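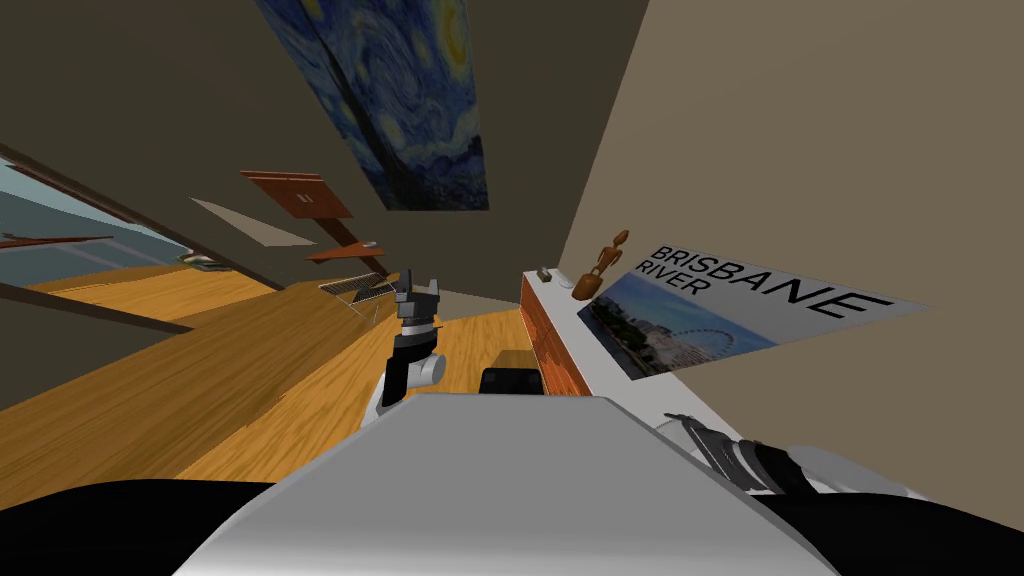 1/ The two-arm build has moved out of the sketchbook and into the simulator. I want the arm motions worked out before I cut any more metal at the shared shop on Ultwood. The room I'm testing in has a plank floor, a low cabinet with a white top, and a small gray rack lying on the floor. The rack is the first job: reach it, grip the rim, lift it, set it down again. The cabinet comes after that.

2/ For anyone new to this thread, I'm building at home on evenings and using the shop for anything that makes chips or dust. Torunn Magnusson shares the bench with me and does the wiring. I do the arms and the code. The project is called Grønli, after the road the shop used to be on.

3/ The sim runs on my old desktop. One practice run takes 23 minutes if I leave the wall art and the window in. I tried it with them stripped out and it was faster, but I put them back. I want the vision code to deal with a cluttered wall from the start.

4/ Arm limits are set lower than what the motors can do. I bent a bracket in the fall by letting a shoulder joint go to its stop at full speed, and I don't have a spare.

5/ Gripper notes. I went with two flat fingers with the tips cut at an angle. Arvid Lindqvist lent me a three-finger hand to try and it was better on round things, worse on thin rods. Thin rods are what I need first. With the jaws all the way open there is a wide gap between the fingers, so lining up on one rod takes more care than I planned for. 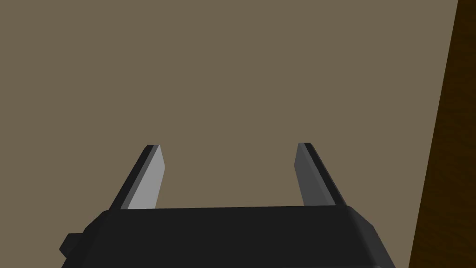
6/ Closing speed. I had both fingers closing fast and the rack got knocked away before the grip was made. Now they close fast to the halfway point and slow from there. I'm also closing on the rim only. The thin bars in the middle gave too many bad contacts.

7/ Onyekachi Bassey asked why the housing is so wide. It's because I'm using the motor I already own. A slimmer one from Fleltgate would fit, but I'm not buying anything until the left arm works.

8/ Ran 500 grip attempts overnight with the left arm. 62 failed. I went through the failures this morning with coffee and most were the same thing: the wrist was turned a little too far and one finger came down on top of the rim.

9/ Next is using both arms at once. The plan is to keep the left arm parked pointing up while the right one reaches for things on the cabinet. Small items only, starting with the white one near the front edge.
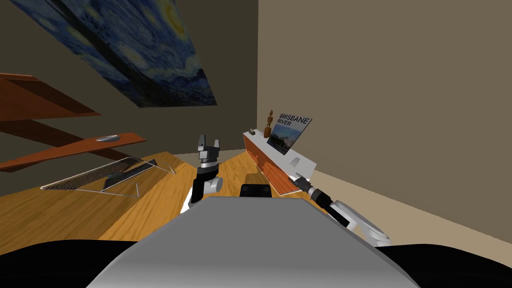 The torso is wide, so the right arm has to swing out before it comes in over the cabinet top. I've added one extra waypoint for that. Without it the path planner likes to send the forearm straight through the cabinet corner.

10/ Salvador Bettencourt has offered a pair of used elbow joints. I'll pick them up and measure them before I say yes. If the bolt pattern is off I'd have to make adapter plates, and the mill is booked most evenings in January.

11/ Still to do: redo the wrist angle limits, rerun the left arm, print new finger pads, label the cable bundle so Torunn stops emailing me about it.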